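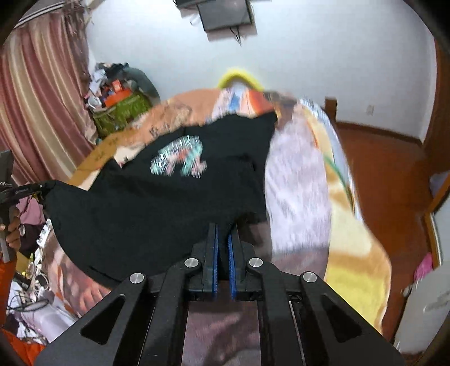
Do I need to have taken part in a study before? None of our sleepers have to, and first-timers are very welcome.

4 min read
Print this page | E-mail this page

SLEEPERS WANTED — Bhattacharjee Home Sleep Study, second round

Looking for adults who sleep badly in hot weather. Or fine in hot weather. We need both. Study runs for the whole of August, in your own home, your own bed. No lab visits, no wires on your head, no overnight stays.

First round had 194 people and gave us a decent picture of apartments but hardly any of houses. So this time we'd like 300, and if you live in a house with an upstairs bedroom please, please apply.

What it's about

Bedroom heat and what people do about it. Fans, open windows, thinner covers, moving to the couch at 3 a.m. We want to know what you try, what you give up on, and how you feel the next morning. Not testing a product. Not selling a mattress.

What you'd be doing

A small temperature logger sits by your bed for the month. Size of a matchbox, runs on a battery, no sound and no lights. It records temperature and humidity, nothing else.

Every morning, a short diary on your phone. Takes about two minutes. When you went to bed, when you think you fell asleep, what was on the bed, what you wore, window open or shut, how rested you feel from one to ten. Paper diary if you don't do phones, just say so on the form.

Once a week, a longer one. Ten minutes or so. Includes questions on coffee, alcohol, naps and shift changes.

On two nights, your choice, we ask you to change one thing. Might be a lighter cover, might be a fan moved to the other side of the room. Instructions come in the packet. If you hate it, stop and go back to normal, just write down the time.

At the end, a phone call, twenty minutes.

Who can take part

- 18 or over
- sleeping at the same address for at least 24 nights in August
- OK reading and writing in English or Spanish
- bedroom with at least one window that opens

Couples can both sign up, one form each. Pets in the bed fine. Kids in the bed fine. Air conditioning fine but tell us what kind — window unit, central, portable. Renters fine, you won't be attaching anything to a wall.

Who can't, sorry

- anyone on a prescribed sleep medicine started or changed in the last three months
- anyone pregnant now or expecting to be by August (different study, ask us)
- night shift workers, unless you're off nights the whole month
- staff of Skovard or Griltden and people living with them

Sleep apnea is OK if it's being treated and you've been on the same settings a while. Put it on the form.

What you get

$110 for finishing the month. You can miss up to four morning diaries and still get the full amount. Drop out halfway and we pay for the weeks you did. Card or check, sent out within three weeks of getting the logger back. Return envelope is in the packet, postage paid.

You'll also get a one-page chart of your own bedroom temperatures, night by night. People in the first round liked this more then the money, or said so.

Your information

Diaries are stored under a number and your name is kept in a seperate file. We don't share addresses with anyone. You can quit at any time and ask for your answers to be deleted, up until the results are put together. No health insurer sees any of it. Full consent form comes before you agree to anything, read it, ask questions.

This isn't treatment. If your sleep is bad enough that it scares you or you're nodding off at the wheel, see a doctor now, don't wait for August.

Who's running it

Skovard designs the study and handles the diaries. Griltden packs and mails the loggers. Forms go through Jivero, so the confirmation e-mail will come from them. Check your spam.

How to apply

Fill in the short form on our Jivero page, search "Bhattacharjee sleepers." Eight questions. No essays. Or call the Skovard front desk and ask for a paper form, large print available.

We read forms as they come in. Last time 1,152 people applied so we can't take everyone, and we don't pick by who's first — we pick to get a spread of homes and ages. Over-65s and anyone in a top floor bedroom, you're the ones we were short of.

Everyone hears back either way. If it's a no we'll ask whether to keep your details for the winter round, heating instead of heat, same deal.

Posted March 2024. Form stays open until the places are filled.

Print this page | E-mail this page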